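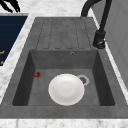 Gray sink with ribbed drainboard

Day trip to Dondholm in February: worth it or am I kidding myself?

mittensandmaps
October 7, 2021
My sister wants to do Dondholm as a day trip this winter. I want to stay home with a sandwich. We've compromised by agreeing to go to Dondholm. Has anybody done it in February, and is there enough open to fill the hours between the first bus and the last one? We like old houses, gardens, and sitting down. She also wants to see Bravthorpe on the same day, which looks close on the map, but so does everything.

gus_on_foot
Went two winters ago. The walled garden was open, in the sense that the gate was. It's mostly sticks and labels that time of year. I liked it fine, but I like sticks. The old town is good for 2 hours, three if you read every plaque.
Skip Bravthorpe. The connecting bus is more of a rumor.

PelicanAunt
Disagree with Gus, as usual. Bravthorpe is the better half of the day and the bus runs, I've been on it. It comes every 30 minutes until mid afternoon and then it gets moody. Do Bravthorpe in the morning and save Dondholm for later, when you want a warm room and a bowl of something.

gus_on_foot
Every 30 minutes in summer. In winter I stood at that stop long enough to get to know a goose.

PelicanAunt
Maybe it didn't like the look of you. The bus, I mean.

mittensandmaps
This is very helpful and I now have two opposite plans. Is the walking tour any good? My sister has found one led by a Naheed Janjua and has been reading me bits of the blurb over dinner.

larkin_about
Naheed's tour is the best thing in town. She took us through the back lanes and up to the old customs house, and she doesn't do voices, thank goodness. We paid $14 each. Wear real shoes. I wore the cute ones and walked the last stretch like a newborn deer.

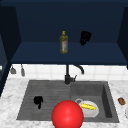

Also book ahead if you can, she keeps the groups small in winter. You can do it through Flutimo, although the app made me set my home city three times and then wished me a pleasant stay there.

gus_on_foot
Flutimo charges a fee. Just email her.

larkin_about
I did email. She sent me a link to Flutimo.

Fletcher Merrick
I grew up in Bravthorpe, so take this with whatever you like. Neither of you is wrong about the bus. The winter timetable is posted inside the shelter, behind a bench, at knee height. If you miss the last one, the path along the Fan will get you back to Dondholm on foot, but it's muddy and I wouldn't do it in the dark.
And the chapel at Bravthorpe is locked unless you ask at the bakery. Buy a bun first. It goes better.

PelicanAunt
Thank you, Fletcher. I'd like it noted that there is a bus.

gus_on_foot
At knee height.

mittensandmaps
OK: Bravthorpe first, bun, chapel, bus if it exists, Naheed's tour after lunch. My sister has asked if we could squeeze in the garden too. I've told her about the sticks and she's thrilled.

larkin_about
Take a thermos, the cafe by the garden closes whenever it feels like it.

Related threads
Trains with windows that open
Dondholm parking: a long complaint
Best soup within walking distance of a museum
Packing for one day (why is my bag this heavy)

Thread no. 3968 | Contact the moderators | Back to top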